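Shapes on a Board: The Block Pages

The Warkis block gallery started as a drawer. The drawer stopped closing, a second drawer was brought in, and eventually it seemed more dignified to call the whole thing a collection and put it on a website. It now runs to 389 entries, most of them small, colorful and easy to lose under a couch.

A word on how we sort. The people behind the old Nendon catalog sorted by color, a system that works until the red ones fade to pink. We sort by shape. This leads to arguments over whether a heart belongs with the curved pieces or the pointed ones – it has been moved 7 times – but at least the hexagons stay put.

Each entry gets its picture and a line or two. Anything longer goes in the notes, where it can be ignored in comfort.

Entry 212: Mixed shapes on a wooden board

Red, yellow, blue and green, on pale wood with a nice wavy grain. Two stars in this one, a red and a green, and a yellow heart near the red star, looking sentimental.

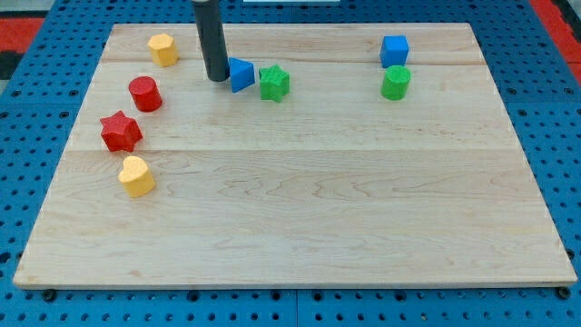 Entry 213: The Yule set

No picture yet. The Yule set is stored in a tin inside a box inside a larger box, and getting to it takes most of an afternoon. It has six cylinders and a cube that someone once used as a doorstop for a very light door.

Entry 214: Vedley oddments

Also waiting for its portrait. These came in a paper bag marked "various," and the bag was telling the truth. The best of the bunch is an oval that rolls in every direction except the one you want.

Notes on hexagons

Underrated. A hexagon will stand up straight, lie flat and line up politely with its neighbors. Stars do none of this without complaint, and they get all the fan mail.

Visiting the pages

The counter at the bottom of the home page reads 3,737, and a fair share of those visits were us checking the counter. Entries 215 and up go online in April, once the second drawer has been unstuck.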